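## Next up at the Rivesholm: shorts night, second of the season

Quick one this month, the program notes are late and so am I.

Our second screening is in June, doors at seven, first film when the projector is warm. Two filmmakers on the bill. Leokadia Szewczyk is bringing three short works on 16mm, all made in and near Flemalow where she grew up -- a closed ferry office, her aunt's kitchen, a long static shot of a road that I could watch for an hour (it runs 5 minutes). Sunee Ruangrit is showing *Pomex*, which is new, 40 minutes, part animation and part home recordings, with a live soundtrack she'll do herself from the side of the stage. She has asked for two music stands and a kettle. We have the music stands.

If you missed the first screening: good crowd, sound a bit thin at the back, we've moved the speakers. Thanks to everyone who stayed to fold chairs. 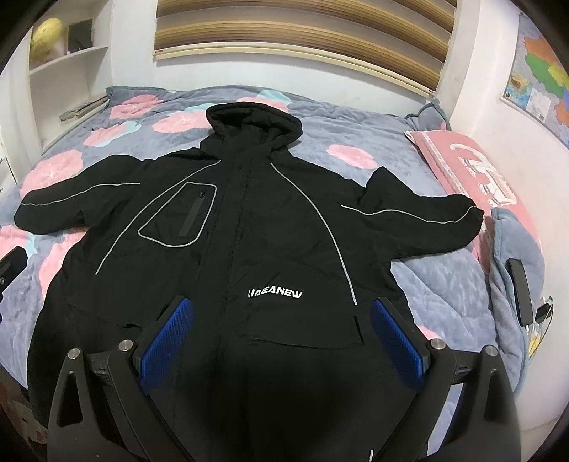
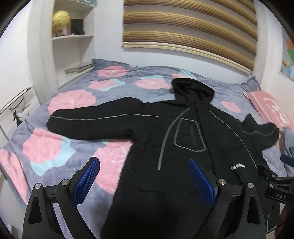
*Pomex* started as a box of tapes. Sunee's father recorded shop announcements, bus rides, people arguing over cards, and labeled almost none of it, so she drew the pictures that she thought belonged to the voices. Most of the drawings are of clothes with no one in them. She told me to think of a black hooded jacket laid out on a flowered bedspread, arms out, and then to imagine it's the one doing the talking. I did, and now I can't hear the bus tape any other way. The drawing is all pencil on cheap paper, shot one sheet at a time, and you can see the erasing. There's a middle section with no picture at all, please don't go tell the projectionist something is broken.

After the films there will be a talk with both of them, led by whoever from our group has finished reading the notes. Bring questions. Leokadia is happy to discuss lab costs at lenght, I've tested this.

Tickets at the door, pay what you can, cash is easier. The balcony is still closed so it's floor seats only -- come early if you like the aisle. Soup from Trương next door until it runs out.

Also: we still need a person with a van for the morning after, to get the 16mm projector back accross town. One trip, two flights of stairs. Reply to this email if that's you.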